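**Ticket 162 - Member portal rejects chapter attendance credits**

Opened by: Yufang Kong
Status: resolved

Members of the Danport chapter report that credits from the September security meeting don't show in their accounts. The sign-in sheet has 400 names. The portal shows 10.

09:40 - Checked the upload log. The file came in through Fedik and was accepted with no errors. Row count on our side is correct.

10:15 - Rows are dropped at the background check match. Portal expects the Namari member number, file has the old badge number. 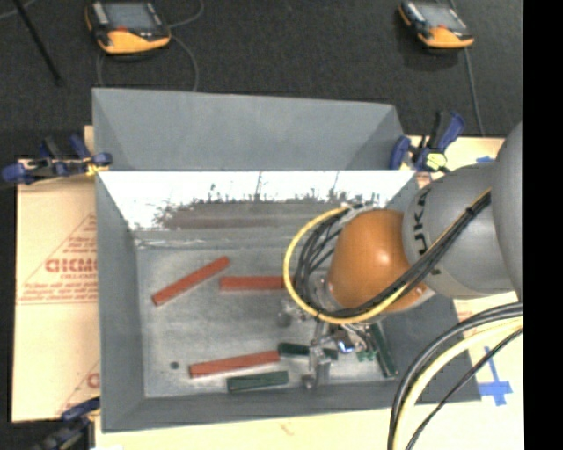 *Red blocks in the gray bin, robot arm at right.*

11:05 - Asked Peng support for the mapping table. Got it, but it stops at badge 1,000 - newer members are missing. Requested the rest.

13:30 - Full table received. Reran the import on the test copy first, then live. All 400 credits posted.

Members who already sent in a manual claim may see the credit twice. Leave those open, I'll remove the extra entries by hand.

Still to do: make the import fail when rows are dropped.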